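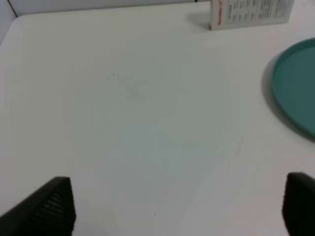
The white table with the box and one of the green plates.

May 27, 2022

I said in the last post that I would write about the table once we had used it for a while, and Meinir has asked me twice since then whether she should buy one.

It is white, and the finish is matte. I wanted something in a darker wood and Shayne wanted white, and Shayne had measured the wall, so we got white. The model is called the Leltunberg. We ordered it from a small furniture store in Lavham and waited four weeks for it. Two men carried it in, put it against the wall and left before I had found the screwdriver they asked for.

The first thing I noticed is that everything shows. On our old table you could drop half a slice of toast and not find it until the weekend. On this one a single crumb looks like a bug. There are smudges that I only see from certain chairs, and I have gotten into the habit of bending down to look across the top before I decide whether it is clean. Some of the small dark specks wipe off. A few don't, and I have stopped trying with those.

What I use is a damp cotton cloth with a drop of dish soap, then a second cloth with plain water, then a dry one. If I skip the dry one there are streaks. I tried a spray cleaner called Idis that a neighbor gave us and it left a film that took me most of an evening to get rid of. I would not put it on a matte surface again. It was fine on the stove.

Red is the worst color. Tomato sauce, chili oil, that kind of thing. I get to it right away when I see it happen, but I don't always see it happen. Coffee has been less trouble than I expected. Pencil comes off with an ordinary eraser, and Darragh told me that one after his kids did their homework here in the winter.

The plates are newer than the table. They are a teal green with a lighter rim, from a line called Parisi, and the set was $41 on clearance. I had been against colored plates for years. My mother had brown ones and food never looked right on them. These are good, though, and they look better on the white than our old white ones did, which more or less disappeared. Eggs look nice on them. Rice looks nice. Salad gets a bit lost.

They do slide. The underside is smooth and so is the table, and if you cut something with any force the plate moves away from you. I thought about placemats and bought one to try. It spends most of its time in a drawer.

The other subject is what ends up on the table between meals. We agreed when it came that nothing would live on it. That lasted a few days. Food boxes are the main thing, and I am the one who does it. I take a box out of the cupboard, read the panel, use some of what is in it and then leave it against the wall. Shayne turns them on their side so they don't get knocked over. I stand them back up so I can see them. We have never discussed this.

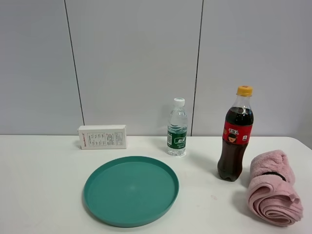 Water is the other one. We keep small bottles around because the tap water in this building tastes like a garden hose for a good part of the year, August especially. I know we should get a filter. Ansel has one that fits on the faucet and he has offered to come over and help me put one on, and I keep saying next month. For now a bottle gets opened, somebody drinks a third of it and it goes to the back of the table with whatever else is there. I write a letter on the cap with a marker when we have guests. The rest of the time I just guess.

I did try a tray for a while, on the idea that if things had to be on the table they could at least be on one part of it. The tray filled up with mail and batteries. When I took it away there was a faint outline where it had been, and it took me several goes with the cloth to clear it.

The rule we have now is that the table gets cleared before anyone goes to bed. Boxes go back in the cupboard, bottles go in the fridge door, plates go in the sink if they aren't going to be washed that night. It takes hardly any time. I wipe it in the morning, when the light comes in low and I can see what I'm doing.

I also pulled it out from the wall last week to clean behind it, which I had not done before. I found a pen, a lot of crumbs and the allen key that came with the bookshelf. I am glad about the allen key.

So, Meinir, yes, I would buy it again, and I would still have a small argument about the color first. The rounded corners have been easier on my hip than the old square ones, and our kitchen is narrow enough for that to matter. If you want a table you can ignore, get a darker one. If you come over you can try the cloth thing on this one and see if it would drive you crazy.

Next post will probably be the faucet, if Ansel can find a free Saturday.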